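Glassware, optics and a pale tabletop

Tiziana Sorrentino has spent 14 years specifying drinkware for commercial fit-outs, the last six of them at Clenano. Her current job is the tabletop schedule for Plesalport, a shared workplace with a self-serve water point on each level. She spoke at the Clenano sample room on a Wednesday, between deliveries.

The question she is asked most often concerns the choice of clear glass over ceramic. Her answer is maintenance. "Residue is visible in glass. With a glazed mug you can have a film on the interior wall and the next user won't see it until it's in their hand. On a clear wall, scale shows at the first wash cycle that goes wrong."

The Plesalport schedule calls for a faceted mug with a side handle, 167 units in total, including breakage stock. Sorrentino prefers facets to a plain cylinder for two reasons. The first is grip. The second is optical: flat vertical panels break up fine scratching, which on a curved wall reads as a continuous haze under downlights.

"A plain cylinder looks tired after a year of commercial washing. The facets take the same wear, but the eye is already dealing with edges and highlights, so the scratching is less obvious."

The drawback is colour. Clear glass takes on whatever is behind it. Sorrentino tests each sample against painted boards and under coloured light before signing off. "You can't specify a clear object in isolation. Put it in front of a warm wall and it's a warm object. The panels will split that again, and you can get blue or lavender in places where there's no blue in the room."

Tabletop finish was settled separately with Margareta Mocanu of Sanna, the joinery contractor. Mocanu wanted a darker timber, on the grounds that water marks would be less apparent. Sorrentino argued for a light one. They ran both through a soak test in April, using standing droplets left for 50 minutes and then wiped dry with a cotton cloth. The light sample was retained.

"Margareta's concern was fair," Sorrentino said. "Most of the water that reaches a table comes off the outside of a bottle or from a poor pour. It isn't a flood, it's drops. If the sealer is sound they sit on top and you wipe them."

Mocanu, reached by phone, confirmed the result and added a condition. "The edge has to be sealed to the same standard as the face. That's where our earlier job at Sitport failed."

Bottled water will remain available on the meeting levels. Sorrentino would like it phased out, but regards that as a decision for the client. The first mugs are due on site ahead of the furniture.

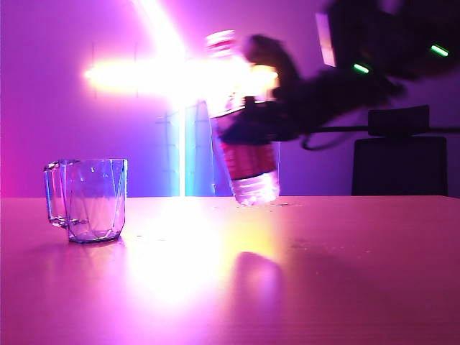
Faceted glass mug on a light wooden tabletop, with bottled water held upright to its right.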